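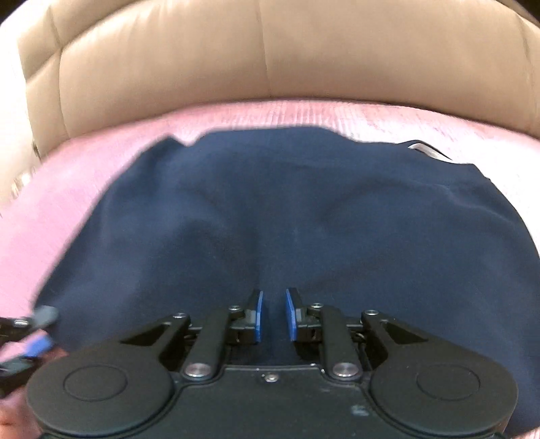 Folding and handling cloth with hand grippers: tips from our student club

Our club at Tillman has a folding project this term, and many new members ask the same questions, so I put the answers on one page. My name is Delphine Crenshaw and I take care of the textile group. Some of the advice comes from Alaric Zamora, who did the folding round at the Mondedley competition two years before me. Please write to me if you find a mistake, also in my English.

Choosing the place

A table is the easy choice, but at the competition you also get soft places: a bed, a sofa, a chair with a cushion. Practice on all of them. On a hard table the pads stop when they touch the top. On a cushion they sink in, and you catch the cushion cover together with the cloth. If this happens, open fully, go up a little, and come again at a flatter angle.

Ribbed covers are the worst for this. Push the cloth with the side of the pad first, so that a small wave stands up, and close the jaws on the wave.

Armchairs have one more problem, the arms. Your elbows want to be where the chair already is. Stand closer than you think and work from above.

Choosing the cloth

Start with a kitchen towel. It has four corners and it does not stretch. After this, take a pillowcase, then a T-shirt, and keep the shirts with buttons for the end.

Dark cloth on a dark cover is difficult, for you and also for the camera. Take a light cloth on a dark seat or a dark cloth on a light seat. If your cloth has a trim or a seam in another color, put this side where you can see it. It tells you which way the cloth is turned.

Wash new cloth before you use it. New cotton is stiff and holds a fold by itself, and then you believe that you are better than you are.

The pads

Clean the rubber pads before every practice. A damp cloth with one drop of dish soap is enough, then dry them well. Do not use alcohol on the blue ones, they become shiny and the cloth slips out. Lint collects at the lower end of the pad, where it meets the holder. An old toothbrush takes it out.

If one pad is worn more than the other, change both. We keep spare strips in the Sunenell box on the second shelf. Write on the lid when you take the last pair!

The screws

Check the small bolts on the links with your fingers before you begin. If one turns, tighten it with the short hex key, only until it stops. Too tight and the finger moves in small jumps, and you will feel it in your wrist after 20 minutes. One small drop of oil on the pivots, one time in a month. Wipe off what is left, because oil on a shirt does not come out easily – ask me about my gray one.

Two hands

Most people are right-handed and forget the left. Our rule in the club is: the left holds, the right moves. When the right has arrived and the fold lies down, then the left may open. If both open at the same moment the fold comes up again, especially on a soft seat.

For a towel we do it so:

Spread the cloth first, and do not fold before it is flat.
Take the two far corners, each with one gripper.
Lift only a hand high and come toward you.
Put the corners down, open, and smooth with the closed jaws from the middle to the outside.
Turn the cloth a quarter and do the same again.

Smoothing must be slow. If you go fast, the pads pull the top layer and you get a new wrinkle beside the old one.

Recording your practice

We count one attempt from the first touch to the last opening. Bad attempts stay in the folder, please do not delete them. Last year the group saved 2,675 attempts and the failed ones were very useful when we trained the Istarum arm in September. Name the cloth and the surface in the notes, for example "blue towel, bed". Only "towel" does not help anybody.

Alaric's best time for one towel on a cushion is 59 seconds. Mine is 144, and my corners are straighter.

When you finish

Leave the jaws open in the drawer, because closed pads stick together in warm weather. Cloths go back in the basket unfolded. The key for the drawer is with me or at the front desk until six in the evening.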